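Gulby Drawers

A small manipulation dataset from the Insaurralde student robotics club

Version 3, February 8, 2023

What it is

Gulby Drawers is a set of 400 short recordings made by our club while we taught a tabletop arm to open and close the drawers of a plastic storage unit. Half of them (200) are opening attempts and the other half are closing attempts. We started the project because last season's robot could pick up blocks all day long but fell apart the moment it met anything with a handle, and we wanted to fix that properly before the next Drernatstead Challenge. Drawers turned out to be way more fun than blocks!

Everything in the set was collected by students after class. Most of us had never recorded a dataset before, so if something in the layout looks odd, please write to us through the club page and ask.

The setup

The drawer unit stands toward the right side of the work area, on a light green surface with a green cloth hanging behind it. It has a white frame, tinted see-through fronts and a white pull handle on each drawer. The camera is fixed and crops the top of the unit, so the two lower drawers are the ones you get to see whole. All of our tasks use those two. Every recording begins and ends with a still from the same camera, with the arm out of view. 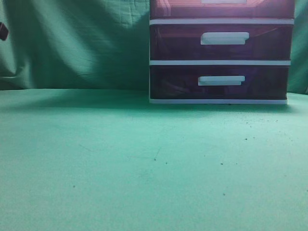 Tasks

There are four tasks, named in the plainest way we could think of:

open_middle: grip the middle handle and pull until the drawer is out by at least a hand's width
close_middle: push the middle drawer shut from any open position
open_bottom: same as open_middle, one level down
close_bottom: same as close_middle, one level down

The bottom drawer is the harder one by a good margin. The gripper has to come in low, and our first controller kept stopping early for fear of hitting the table. We loved watching the success rate creep up on that one over the month of January.

How a recording is made

One student drives the arm with the Zesico hand controller and another keeps the log. The driver gets a practice pull first, which isn't saved. Then the arm parks, the start still is taken, and the attempt runs until the driver calls it done or the time limit hits. A third person resets the unit between attempts.
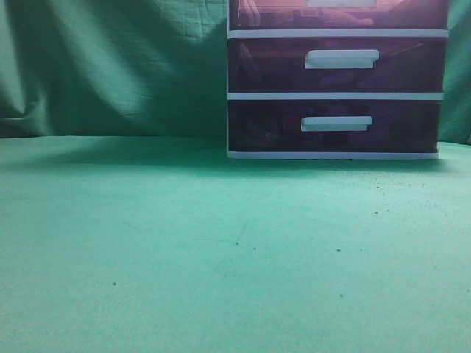
We rotate jobs after every 8 attempts. Drivers get tired faster than you'd expect, and the pulls get jerky when they do. You can see driver changes in the data if you plot the wrist speed, and a couple of our newer members have had a great time trying to guess who was driving from the curves alone (they're getting scarily good at it).

Failed attempts are kept. A slip off the handle is marked "slip", a pull that stops too soon is marked "short", and anything stranger goes in the notes column in whatever words the logger picked. Please read the notes column! There is good stuff in there.

Files

episodes/ holds one folder per attempt, with joint positions, gripper state and the camera stream
stills/ holds the start and end stills
log.csv has one line per attempt: task, driver number, result, notes
splits/ has the train and test lists we used ourselves

Driver numbers are assigned at random and don't match the order of the club roster.

Things to know before you train on it

The drawer fronts are translucent, and the stored items behind them come through as dim, blurry shapes. Our first classifier for "open or closed" leaned on those shapes far too much. Cropping to the handles and the white strips between drawers helped a lot. 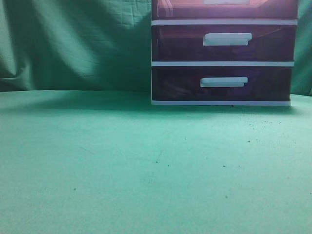 The fronts are also glossy, so highlights wander across them. Depending on the still, they look maroon, plum, nearly black or even smoky brown. If your model depends on color, turn up the color augmentation and check it against a few stills by eye. The white parts aren't a pure white either and often pick up a cool tint.

Small dark specks on the green surface are part of the data. We didn't clean them up in the images and we'd ask you not to report them as label errors. One of our members trained a tiny keypoint model that locked onto a speck as if it were the corner of the unit, and that plot now hangs on the club room door.

It's a single drawer unit and a single background. A policy trained only on Gulby Drawers will very likely struggle with your kitchen. We think the set is a nice starting point for a class project or a first imitation learning run, and we'd be thrilled to see someone mix it with recordings of their own furniture.

Known issues

The gripper state lags the joint positions a little in the earliest episodes. The script align.py corrects it.
A few notes are in Spanish. We left them as written.
Closing attempts start from different openings, and the starting distance wasn't measured.

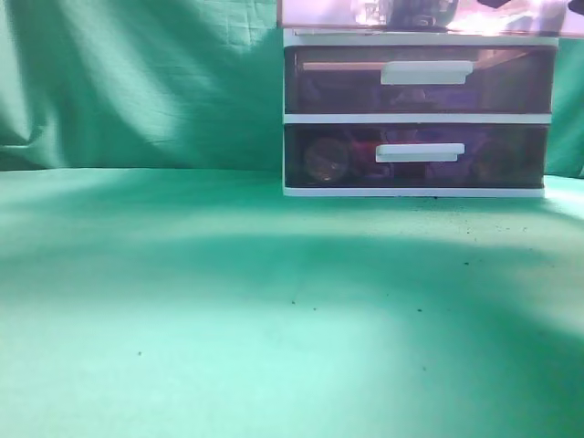
The drawer unit, arm out of view

Using and citing it

Use it for anything you like, in class or out of it. If you publish something, please name the dataset and the version number, and send us a link so we can put it up on the club page. We read every one of them at the next meeting!

Planned for the next version: partly open starts with measured distances, and a task where the arm has to choose the drawer from a typed instruction. Pull requests for the loading scripts are welcome right now, especially for the one that builds the splits, which is slow and was written the night before a demo.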